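The Long Goodbye of the Office Chair

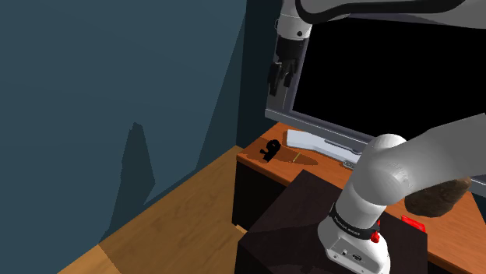 I bought mine in Nemdale seven years ago, on the promise that it would fix my back. It had 20 adjustments. I learned two of them, and one was the lever that drops you to the floor in the middle of a phone call.

Buppha Wongsuwan has repaired chairs in Akthorpe long enough to have lost her manners about them. She gets $800 models with the tags still on the arms. "People buy the chair and go on sitting like a shrimp," she told me, tipping mine over with her foot.

The gas cylinder was finished. A new one would take a week. She lent me a kitchen stool in the meantime, and my back, the traitor, has never felt better.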